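How a Period Drama Keeps Its Clocks Straight

The second season of Brarnia runs to ten episodes and covers eleven years of story time. By the producers' own count it contains 1,296 separate shots in which a date, a clock, a newspaper or a dated garment can be read by an attentive viewer. Keeping those shots consistent with one another is the work of the continuity department, headed by script supervisor Venla Huttunen.

Huttunen joined the series after the pilot. Her first task was to break the scripts into story days. A story day is any continuous period during which a character would be expected to wear the same clothes, carry the same injuries and remember the same events. The first season had 84 of them. The second has 237, the result of a structure that moves between three timelines, often inside one episode.

Each story day gets a number, and each number gets a sheet. The sheet lists the scenes that fall on that day, the characters present, the weather if it is mentioned in dialogue, and the state of any object that changes. A candle is logged by height. A letter is logged as sealed, opened or burned. Costumes are logged by piece, so a blouse worn under a coat in one scene is already on file when the coat comes off two scenes later.

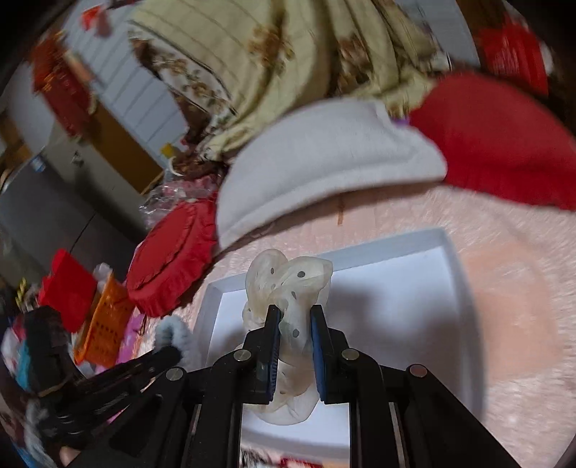
Shooting out of order

Brarnia is shot by location. All the scenes set in the Fuchs house, from every timeline, were filmed in one block that began in March. On a typical day the crew moved from year nine of the story to year two after lunch, then back again for a pickup before wrap. The actors received a card each morning with the story day printed at the top and a two-line summary of what their character knew at that point.

The cards were a late addition. During the first block, a lead actor played a scene with visible grief over a death that, in the timeline being shot, was still four episodes away. The take was good and the director wanted to keep it. It was reshot.

"The performance was right for the character and wrong for the day," Huttunen says. "You have to be willing to stop things when they are going well."

Her department takes reference stills at the end of each setup and files them under the story day, with the shooting date as a secondary field. Most productions file the other way around. Huttunen's reasoning is that an editor looking for a match in month five does not remember when a scene was shot, but does know where it falls in the story. The archive for season two holds 4,000 stills.

What the rooms do

Sets carry as much continuity information as costumes, and they are harder to reset. The Fuchs house has a parlor, a kitchen, two bedrooms and a stairwell. Each exists in three dressings, one per timeline. The changes are small. Wallpaper darkens, a chair is reupholstered, a mirror moves from one wall to another and stays there.

The bedrooms took the longest. They appear in 366 shots, more than any other part of the house, and the bedding is almost always in view. Textiles crease differently after every take, and a fold that shifts between a wide shot and a close-up is easy to spot.
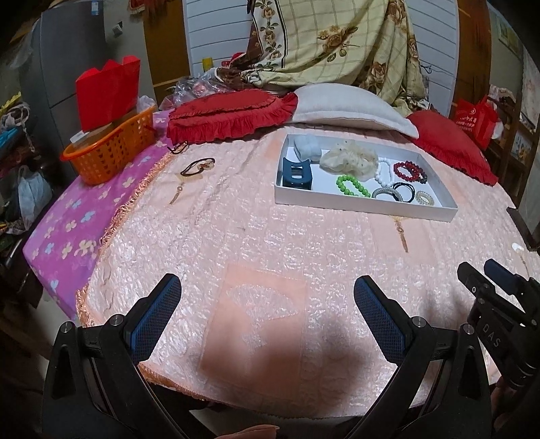 A pale peach quilted bedspread with an orange fringe.

The post house, Bindico, corrected some of the remaining mismatches digitally. Huttunen asked that the work be limited to errors that altered the meaning of a scene. A glass that refills itself was left alone. A wedding ring that appeared one timeline too early was removed from nine shots.

Season two of Brarnia is streaming now on Jistton, with new episodes released weekly.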